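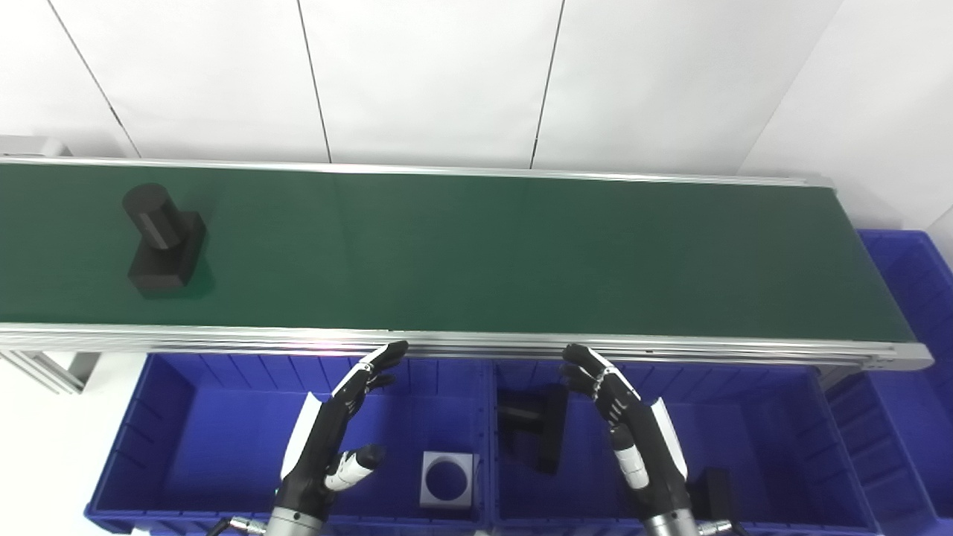

Home Stories How Books Work Make It Grown-ups

Why does a book have writing on its side?

August 7, 2021

Go and stand in front of a bookshelf for a moment, if there is one near you. Most of what you can see of each book is a long thin strip with a title on it, and usually the name of the person who wrote it. That strip is called the spine, just like the line of bones down the middle of your back, and it does a similar sort of job, holding everything together.

A very long time ago, spines had no writing on them at all. In many old libraries the books were put on the shelf the other way round, with the spine at the back and the edges of the pages facing you. People sometimes wrote the title on the page edges in ink. Later on, when there were many more books to find room for, they were turned about so that the spine faced out, and it made sense to put the title there.

Now for something you may have noticed when you tilt your head in a bookshop. If your book is in English, the title most likely starts at the top and runs down to the bottom. Lay the book on a table with its front cover facing up, and you can read the spine the right way up too. But in France and in Romania, lots of books do it the opposite way, with the title climbing up from the bottom. My friend Petrică Bucur grew up with Romanian books and moved to England when he was nine, and his shelf at home has both kinds mixed together, so that choosing a bedtime story there is a bit like watching a tennis match!

How wide should a spine be? The designer can't finish it until the number of pages is known. Think of a picture book with 40 pages. Its spine is so thin that there is only room for tiny letters, and if it is held together with staples there may be no proper spine at all. A novel with 356 pages has plenty of space, enough for a big title and perhaps a little drawing as well.

The paper matters just as much. Thick, fluffy paper makes a fatter book than thin, smooth paper, even when the story is exactly the same length. Bogdan Tudose designs covers for a small publisher called Nedelcu, and he once had a spine all ready for a book of 263 pages of story (plus a few extra at the back for notes and a map) when the printer switched to a thinner paper. The spine was suddenly too wide, and the title would have slid round on to the front cover. He had to make it all over again.

Near the bottom of the spine you will often find a small picture or a few letters. This is the publisher's mark, and each publisher has its own. Some are animals, some are plants and some are only initials. Once you know a few of them you will start spotting them everywhere – I do it in waiting rooms.

Would you like to make one? Fold a strip of card so that it fits snugly round the side of your favourite book, and write the title along it in your best letters. Try it going down, then turn the card over and try it going up. Then stand the book on the shelf, take a few steps back, and see which one you can read most easily.

More from How Books Work
What is an index for?
Who decides what goes on the back cover?
Hardback or paperback?
Why the first page is hardly ever page one
Make a tiny book from one sheet of paper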